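4. What counts as a tidy sofa

4.1 The claim and our doubts about it

The idea that a living room can be scored for tidiness by its sofa alone goes back, as far as we can trace it, to the Drudex scale. The scale asks a person to look at a sofa and give it a mark for "order", mostly on the strength of how the scatter cushions are placed. It has since been taken up in housing surveys, in studies of mood at home, and in at least one furniture catalogue (Skuseo), where it was used to suggest that a certain style of seating "keeps itself neat". We came to it with doubts and we still have them.

The main trouble is that the scale was built on a picture of order which its authors never set down. Sastry and Menon, who revised the wording, say only that cushions should look "as if placed". A cushion that has been dropped may look placed. A cushion put down with great care in a spot the rater finds odd may look dropped. The 3,865 marks we collected from 116 raters give us little reason to think that people are using the same rule, and the written comments give us less.

The sofa in Figure 4 is a good case. It is long and cream-coloured, with soft tufting in the back, and two throw pillows lean against that back. The teal-blue one is at the far left end of the seat and is tilted slightly. The light grey one sits across the join between the two seat cushions. Some raters gave this layout a high mark and wrote that the sofa was "clear" or "ready for visitors". Others gave it a low one and wrote that a pillow was missing from the right. Both groups were sure of themselves. We do not see how a single number can hold both views, and taking the mean only hides the fact that they disagree.

Figure 4. Sofa with a striped rug in front. Teal-blue pillow at the left end of the seat, light grey pillow near the middle.
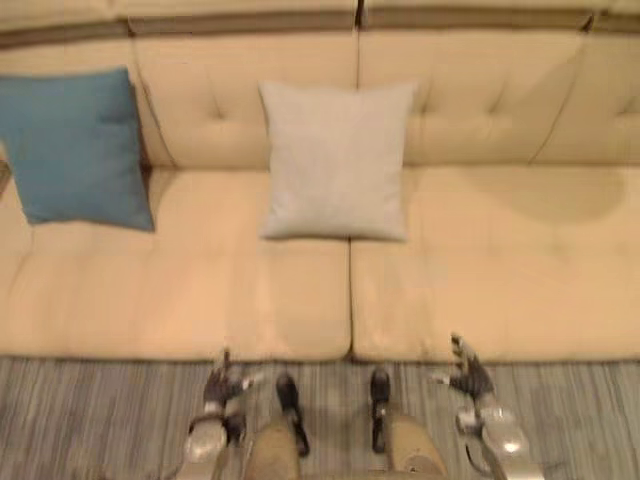
4.2 Symmetry is not the whole story

Fernandes has argued that the low marks can be put down to a taste for symmetry. On his account, a rater carries in mind a sofa with a pillow at either end and takes marks off for each step away from it. This is a tidy theory and we would like it to be true, as it would make the scale easy to mend. It does not fit our comments well. Several raters who complained of the gap on the right also complained, under another layout, that a matched pair looked "like a hotel". One marked down every sofa with a pillow over a seam, on the grounds that it would slide when someone sat down. That is a remark about use, and a sensible one, but it has no place on a scale of order. Another wished the rug were straighter.

There is also the matter of colour. The Drudex notes say colour should be ignored, and nobody who has tried this will believe it can be done. A pale pillow on a cream seat hardly shows. Move it a little and few raters seem to mind. A strong blue in the same spot draws the eye, and the smallest tilt is read as carelessness. Fernandes treats colour as noise that will cancel out over enough layouts. We would want to see that shown before we accepted it.

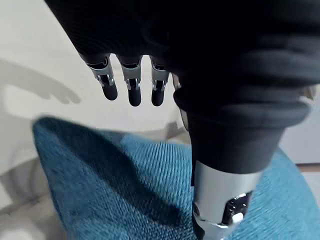
Surface is a third thing the scale leaves out. Varghese's notes on bedding, which predate most of the work on sofas, point out that people judge cloth as neat or untidy partly by how it takes the light, and that a plain weave is quick to give away a dent. We think the same holds for cushions, though our own evidence is thin. The teal-blue cover has a texture that is easy to see from close by, yet raters who saw only the whole sofa called it "flat", and two called it "shiny". If they were marking the cushion for smoothness, they were marking something that distance had done to it. Steinbach suggests giving each rater a close view before the wide one. We tried a short version of this and the comments grew longer, with more about feel and comfort. Whether the marks got any better is another question, and we have no outside standard against which to answer it.

None of this would matter much if the scale were used with care. It tends not to be. The Prirnico survey applied it to 1,000 homes with a single visit to each, then reported changes in "household order" between areas as though a cushion's place on one afternoon were a settled fact about the people who lived there. Anyone who has shared a sofa with a child or a dog will see the problem. A seat can be straightened in moments before the bell is answered, and a survey of this kind has no way to tell a room that is kept in order from one that was put in order for the visitor.

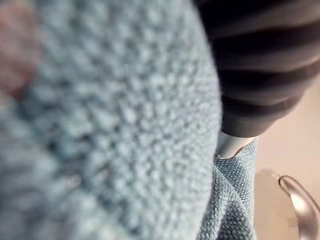
Devadiga, the follow-up project, tried to meet this point by asking households to tidy the sofa themselves and say when they had finished. We prefer this design, with some reservations. It at least lets the household decide what "finished" means, and it brings out differences that the Drudex mark buries. In their write-up, one person stops once the seat is free to sit on, while another plumps each cushion and then turns it so that the zip faces down. To call the first of these less orderly is to take sides.

What the design cannot do is produce a score that may be compared from one home to the next. Its authors offer one all the same, worked out from the time taken, and we would ask readers to set it aside. A slow tidier may be fussy, tired or simply fond of the job. For the rest of this paper we therefore report the layouts and the comments side by side, and give the Drudex marks only in the appendix, for those who wish to check them against earlier work.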